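Bread going stale overnight, rental kitchen in Merkville

garkham_dan
Moved to Merkville in February and my bread is hard by the next morning. Same recipe I have used for years, 144 grams of whole wheat and the rest white. At the old place in Pakport a loaf lasted four days. I keep it in a paper bag on the counter. The building has forced air heat and I can't control it. What do people do?

zmasilela
Paper bag is your problem. Paper lets the moisture out. Put the loaf in a plastic bag once it has cooled all the way and it will stay soft. The crust won't be crisp but you can put it back in the oven for a few minutes.

Ekkachai N.
I don't agree with plastic. In my kitchen it grows mold by day three. I wrap the loaf in a cotton towel and leave it cut side down. We have baseboard heat, so it may be different for you.

zmasilela
A towel in a dry apartment is the same as paper. He said forced air.

samran_s
Slice it and freeze it. I bake 17 loaves a month for my family and a neighbor and all of it gets frozen the same day. Toast from frozen. Anything left out is for that day only.

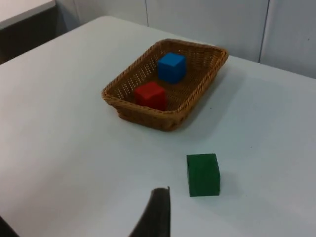

masaru_bakes
Replying to the first post, more than one thing going on:

1. Let it cool fully before you wrap it. For a big loaf that is at least two hours.

2. Try more water in the dough. Whole wheat takes up a lot. I went up 6 percent and got another day out of it.

3. Don't put it in the refrigerator. It goes stale faster there than on the counter.

garkham_dan
Thanks. I was cutting it after about 20 minutes, so that's one thing to fix. No room in the freezer at the moment. Will try the extra water and a plastic bag.

Ekkachai N.
Check it for mold on day three.

samran_s
Half a loaf fits in the door shelf if you slice it first.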